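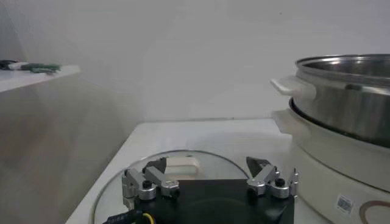 Ticket 3137
Opened: Wed 18 July
Project: Iltness, kitchen task set
Site: Ostrowski, bench 2
Status: Closed, with one follow-up

Problem
During remote control of the lid task, the gripper lags the hand controller on the final approach to the knob. Operator squeezes the trigger, jaws start to close late, and by then the wrist has drifted off center. Playback of the same demo shows the drift as well, so it is in the recorded data and would be learned.

Setup
Arm on Evo control software, June build. Trorow hand controller, wired. Task: lid starts flat on the counter beside the cooker, operator grips the knob, lifts, places lid on the steel pot, releases.

Log

Entry 1. Checked the wrist camera view. Knob visible between the open fingertips, pot in view to the right. View is good enough for the operator. Not a camera aim problem.

Entry 2. Measured trigger to jaw delay over ten squeezes. Average 353 ms. Expected under 100. Arm joints follow the controller with no delay worth noting. Fault is on the gripper channel only.

Entry 3. Swapped the controller for the spare. Same delay. Put the original back.

Entry 4. Reseated the gripper cable at both ends. No change. Routed it with more slack at the wrist while I was there.

Entry 5. Looked at the gripper command settings. Smoothing window was set to 400 ms. This value belongs to the hand-guided mode, where the operator moves the arm directly and closes the jaws with a foot switch. It carried over when the bench was switched to remote control.

Entry 6. Set smoothing to 40 ms and restarted the control service. A reload without a restart does not apply the new value. Delay now averages 61 ms.

Entry 7. Recorded three lid demos. Jaws close on the knob where the operator expects. No drift on playback.

Cause
Gripper smoothing is stored per bench and not per mode.

Affected data
Demos 879 and later on this bench, up to the restart in entry 6. Marked as hold. Do not train on them. Arm motion is usable but gripper timing is wrong, and shifting the timestamps does not fix the wrist drift.

Follow-up
Request to Evo support to store smoothing separately for each mode. Until then, check the value by hand after every mode change and restart the service.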